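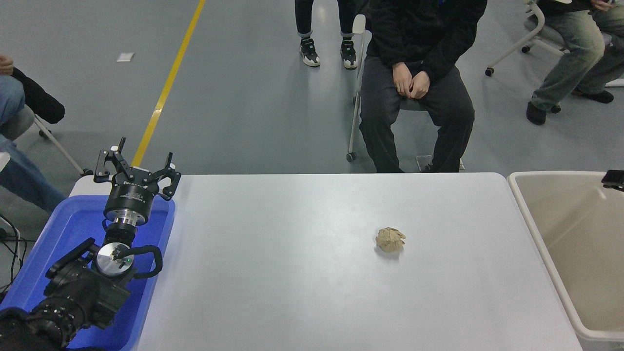 Werkstattheft, Dezember, Papier und Leim

Thema bleibt die Kaschierung für die Kartonschachteln. Ich schreibe wieder alles auf, auch was nicht gelungen ist, damit Dilek es nächsten Monat nicht noch einmal probieren muss.

Stand am Morgen

Die drei Probedeckel von gestern lagen über Nacht unter der Platte. Deckel A ist flach. Deckel B hat sich an der kurzen Seite gehoben, ich messe 4 mm an der Ecke. Deckel C ist flach, aber das Papier hat Blasen in der Mitte, ungefähr so groß wie eine Linse. Bei C habe ich den Kleister von Menero genommen, bei A und B den eigenen aus Weizenstärke.

Für mich heißt das: die Blasen kommen vom Kleister oder von meinem Anreiben, das kann ich noch nicht trennen. Ich war bei C auch schon müde.

Kleister neu gekocht

100 g Weizenstärke, 500 ml Wasser. Die Stärke zuerst mit wenig kaltem Wasser anrühren, den Rest heiß dazu. Beim ersten Mal habe ich zu schnell gegossen und es gab Klumpen, die auch durch das Sieb nicht ganz weggingen. Zweiter Topf besser. Nach dem Abkühlen noch einmal durch das Haarsieb gestrichen und mit Wasser verdünnt, bis er vom Pinsel langsam abfällt (Ingeborg sagt „wie Joghurt, der schon einen Tag offen ist“, ich finde ihn etwas dünner).

Packpapier

Wir haben noch die braune Rolle von Tamex. Frage war, ob man das Papier vorher knüllen soll, damit es geschmeidiger wird und sich besser um die Kanten legt. Ich habe vier Streifen geschnitten, zwei geknüllt und wieder glatt gestrichen, zwei so gelassen. Alle mit dem neuen Kleister bestrichen und fünf Minuten weichen gelassen.

Streifen 1, nicht geknüllt: lässt sich gut legen, springt aber an der Ecke zurück. Musste ich zweimal nachdrücken.
Streifen 2, nicht geknüllt: gleich, an der Ecke ein kleiner Riss.
Streifen 3, geknüllt: liegt sofort an der Kante. Die Falten bleiben sichtbar, auch nach dem Falzbein.
Streifen 4, geknüllt: wie 3, aber der Kleister ist an zwei Stellen durchgeschlagen.

Für die Innenseite würde ich knüllen, für außen nicht. Die Knitter sehen ein bisschen wie Leder aus, manche Leute mögen das. Rosalind möchte für die Gruvudbridge-Schachteln aber eine glatte Oberfläche, das hat sie noch einmal geschrieben.

Laufrichtung

Mein Fehler bei Deckel B: Laufrichtung vom Papier und vom Karton waren über Kreuz. Ich hatte den Bogen gedreht, um weniger Verschnitt zu haben, und dann den Bleistiftpfeil vergessen. Bitte in Zukunft den Pfeil vor dem Schneiden auf jedes Stück machen. Die Reißprobe an einem Rest hat es bestätigt.

Trocknen

1030 die Streifen zwischen Vlies und Löschkarton gelegt, Brett darauf, dann die Gewichte. Nach einer Stunde Löschkarton gewechselt, er war ziemlich feucht. Heute nicht mehr öffnen!

Offen

Karton 400 x 500 mm nachbestellen, Hutchins oder dort, wo es schneller geht. Yolanda fragen.
C wiederholen mit Menero-Kleister, diesmal am Vormittag und mit dem breiten Pinsel.
Prüfen, ob der Durchschlag bei Streifen 4 nach dem Trocknen noch zu sehen ist.
Das Haarsieb hat am Rand ein Loch.

X. Ruiz-Ortega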